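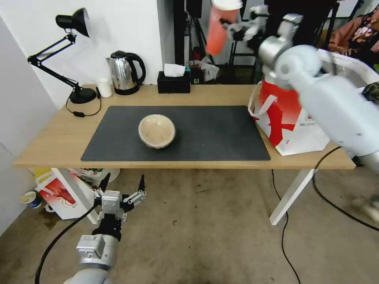 Fruit Shrubs and Cordials for a Summer Drinks Table: Project Report

Zoia Hordiienko
Food and Drink Studies, Landmont College
Supervisor: Mechthild Danzer
Submitted August 5, 2025

1. Why I chose this topic

My grandmother always had a jug of something pink in the larder, and when I was small I thought every family did. It was a vinegar syrup made with whatever fruit was going cheap, topped up with cold water from the tap, and I have never tasted anything in a café that comes close (though I have tried a good many, all in the name of research!). When Ms Danzer asked us to choose a drink without alcohol and follow it from the raw fruit to the glass, I knew straight away what mine would be.

A shrub, for anyone who hasn't met one, is fruit, sugar and vinegar left to get to know each other and then strained. A cordial uses lemon juice or citric acid for its sharpness and is usually heated. I wanted to find out which of the two people would sooner drink at a party, and whether the old cold method is worth the wait.

2. Fruit and other ingredients

I began in May with rhubarb, which came from the Saturday-style market at Fisville, and moved on to strawberries and then gooseberries as they came in. The vinegar was a plain cider vinegar from Mazurek, the little grocer's by the bus station, and I stuck to the same one all the way through so that the fruit would be the only thing changing. The sugar was ordinary white granulated. I did try one batch with light brown and it was lovely, a bit like toffee, but it hid the rhubarb completely and so I have left it out of the results.

Each batch used 400 g of prepared fruit. I made 17 batches altogether, counting the two I had to throw away after I left the muslin in the washing-up water and it came out tasting of soap.

3. Method

For the cold shrubs I chopped the fruit, stirred it into its own weight of sugar and left it covered in the fridge for two days, giving it a stir whenever I went past. The syrup was strained through muslin, mixed with vinegar a little at a time, and bottled. I then kept it in the fridge for another five days before anyone was allowed near it — the hardest part of the whole project, if I'm truthful.

For the cordials I simmered the fruit gently with sugar and water until it collapsed, strained it while warm and added lemon juice at the end. Everything was bottled in clean glass that had been through a low oven. To serve, I poured one part syrup to five parts chilled fizzy water, with plenty of ice.

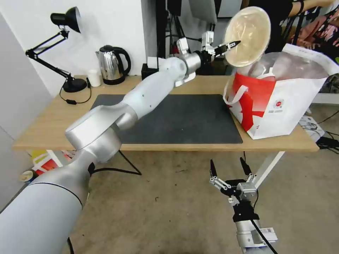

4. The tasting

We held the tasting at the Zasmont summer fair, where the organisers very kindly let us have a corner of the tea tent. Visitors were given a small cup of shrub and a small cup of cordial made from the same fruit, without being told which was which, and asked to put a button in the jar of the one they liked better. The fair sold 2,363 tickets over the weekend and at times it felt as though all of them had come to us at once, so my record keeping on the second afternoon is not what it should have been.

The rhubarb shrub was the clear favourite among the grown-ups. Several came back for more and one lady wanted to know if it would go with gin (I should think it would go very well). Children nearly all preferred the strawberry cordial. Gooseberry divided people, and I suspect my gooseberries were simply picked too early.

5. What I would change

The vinegar taste softened a good deal in the bottles I had kept longest, and I wish I had started sooner so that all the shrubs could have been the same age on the day. I would also put out plain water between cups, as Ms Danzer suggested beforehand and I forgot. Next summer I should like to try blackcurrants with a sprig of rosemary, and perhaps a pear and ginger one for the autumn.

The leftover fruit pulp, by the way, makes a very good crumble.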